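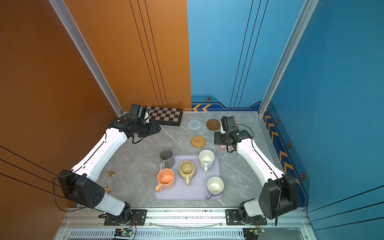 Did it ever spill anything, a reader called Wogan wanted to know after I mentioned I'd be going to the Laltov open day, and would I please say so in the review if it did. Fair enough. I watched for most of a Wednesday morning and nothing was spilled in front of me, though I can't speak for the afternoon session, when the school groups came through.

The Saltila is a two-armed benchtop cell, and Laltov was showing it at its Viltwood workshop with a table set for what looked like a very small share house: five mugs on a lavender tray, coasters at the back, a folding chessboard, a couple of gold coins. The colour scheme is burnt orange on one side and bright blue on the other, with yellow chevrons. You won't lose it in the garage.

The job on the day was tidying up. Mugs went from tray to coaster and back to tray at the pace of a teenager who has been asked twice. The two arms share the work sensibly and kept out of each other's way, which is more than I can say for my kitchen at breakfast. Handles pointing outward gave it little trouble. Handles tucked in behind another mug led to a long hover, a retreat, and a second go from the other side.

The coins were harder. One stacked on the other is a nasty thing to ask of any gripper, and the staff member running the demo asked it anyway, four times, for two clean pickups. I liked that she didn't hurry us along to the chessboard.

Grumbles: the fans are loud enough that the talk had to be half shouted, the stools were 200 per cent too low for the benches, and the price sheet starts at $3903 without the second arm. Parking was hopeless. The sausage sizzle was good.

Would I buy one? For a TAFE or a uni lab, I'd have it on the shortlist. For my own washing up, no. There's another open day in October, and bookings close at 47 people per session.

Three and a half stars.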